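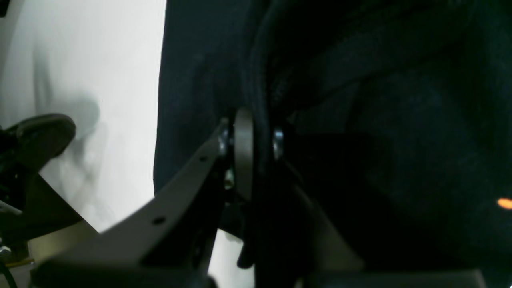 *Dark cloth, very close. The small ridges are what I look for before I decide how to fold.*

October 2019

When I moved to Temilport I had one suitcase and I folded everything the way my mother did, in big squares. Now I have a tall cupboard from Drustwood with 7 narrow shelves, and big squares do not fit. So this autumn I am learning to fold again, beginning with the dark clothes, which are the most difficult for me. In the evening I cannot tell navy from black, and I have gone to work more than once in a pair that did not match.

My neighbour Elżbieta Ostrowski gave me her rule: sort by thickness first, colour after. I did the opposite for years. With her rule the thick knits go at the bottom and the piles stop falling over.

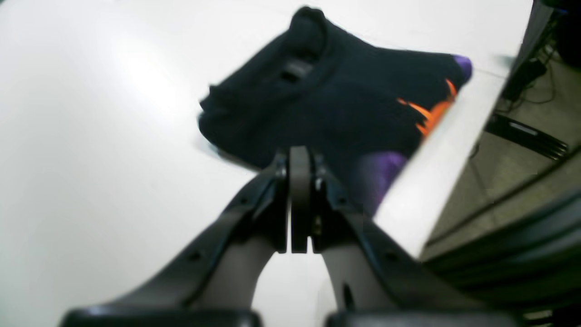 *Navy with orange and purple, still more of a heap than a fold.*

A garment with a print is a small problem of its own. I like to see a bit of the colour when I open the cupboard, so I leave the bright side for last and turn it to the front. The orange on this one looks like flames, and I would be sorry to hide it. My brother-in-law Aiman Purba puts all prints inside, to protect them. We have discussed this at two dinners already – he has not changed his mind and I have not changed mine.

A white table helps me very much with dark cloth. On my old brown one I lost every edge.

## The long strip

For long black things I now fold lengthwise, so that I have two layers, and then I pull gently at both ends before I do anything else. If I skip the pulling, the wrinkles stay inside and I find them again in the morning.

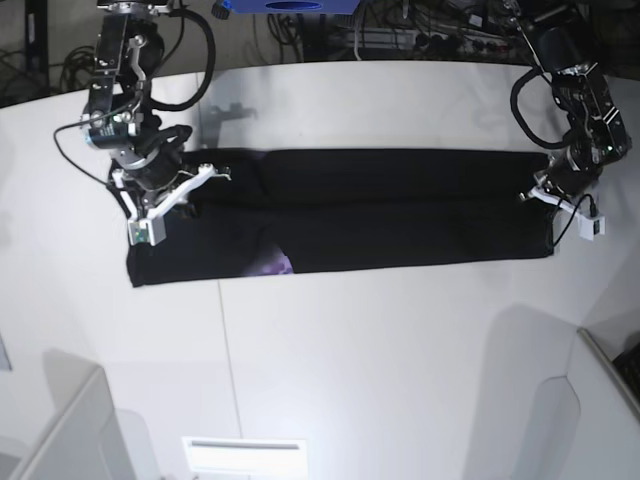
## The thick fold

Heavy cotton does not want a sharp edge. It makes a round lip where it doubles back, and if I press it flat it opens again as soon as I let go. Elżbieta says to leave it round and put it on the shelf with this side facing out. I tried it and the pile looks softer, almost like in a shop.
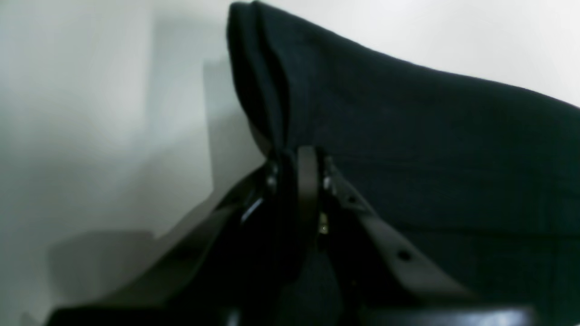 ## Still to do

The shelf for scarves is 33 cm wide and I have not found a good fold for it yet. I also want to write about socks, but I need more patience for that. If you have a method for scarves, please write it in the comments.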